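3.2 Surface protection and handling marks

The second part of the study concerned damage to painted furniture during home assembly, before the product is first used. Households in Flikville received the Nirkano side table in flat-packed form, and returned units were inspected under raking light by one of the authors (Jacobs). A total of 205 tables entered the analysis. Marks were recorded by location (panel face, rim, leg) and by type (scratch, dent, scuff). Marks shorter than 3 mm were excluded, as agreement between repeated inspections was poor below that length.
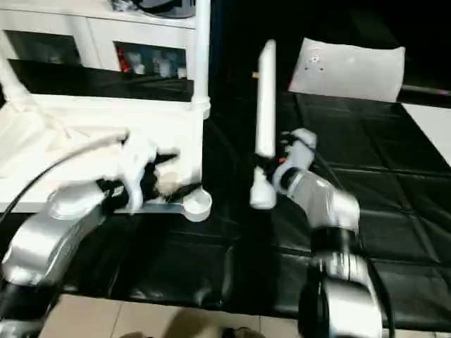 Figure 3. Assembly on a protective ground layer.

Floor covering was the strongest predictor of scratches on the panel face. Households were assigned to one of two conditions: assembly directly on the existing floor, or assembly on a ground layer supplied with the table. A layer of the general kind in Figure 3, where the white panel lies on a black sheet, separates the finish from grit on the floor but does little against contact between the parts themselves. Rim damage was accordingly similar in the two conditions, while face scratches were less frequent with the layer. Dark sheets had a secondary benefit in that light-colored parts stood out against them, and several participants mentioned this in the exit form without being asked.

Dents followed a different pattern. Most were found near the leg joints and are consistent with a leg being brought to the panel at an angle. The instruction leaflet, printed by Declercq, shows this step in a single drawing. We tested a revised leaflet with 14 further households, too small a group for a separate model, and report those results in the appendix. Sheet thickness was not varied.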